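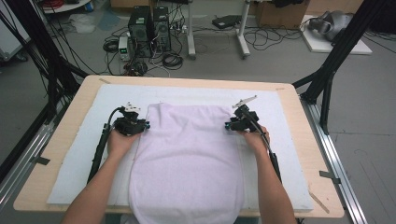

Household Textiles: Folding and Care
Estbridge Center for Domestic Skills – Gallery

The Estbridge Center for Domestic Skills maintains a collection of more than 1,000 household textiles for use in its courses on laundering, folding and storage. The collection includes bath towels, bed sheets, table linen and kitchen cloths. It was established by Zamfira Enache and is now in the charge of Natanael Frota, who also teaches the introductory course each November.

This page presents work from the folding room. Selected pieces may be examined by appointment, and visitors are asked to leave bags and coats at the front desk.

Towels

A towel of pale pink terry cloth, laid lengthwise over a white foam mat on a light wooden table.

Bath towels are taught first. Students lay the towel out at full length, smooth it from the center toward the ends, and bring the long sides together before the first crosswise fold. Terry cloth holds small wrinkles after washing, and these should be eased out by hand. Pressing with an iron flattens the loops and is not recommended for towels in daily use.

The finished width is set by the shelf. The Center's linen cupboards, supplied by Masri, are 18 inches deep, and towels are folded in thirds to fit them with the rounded edge to the front.

Sheets and Plain Fabrics

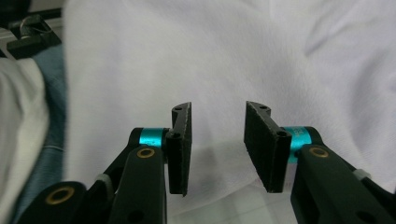
Plain white fabric is treated separately in the second part of the course. It shows creases more readily than terry cloth and is best folded soon after drying. Flat sheets are folded by two people wherever possible – one at each end – and are finished on the table. Fitted sheets are covered in a separate lesson given by Nivaldo Honorato.

White fabric, wrinkled.

Storage

Folded pieces are kept by type and size, with the most recently laundered placed at the bottom of the stack so that all are used in turn. Cedar blocks may be placed on the shelf but should not touch the fabric. The printed guide to storage, revised by Anselmo Batista, runs to 188 pages and is available at the front desk.

Requests to reproduce material from this gallery should be addressed in writing to the Collections Office, Estbridge Center for Domestic Skills.

Page last revised 27 January 2022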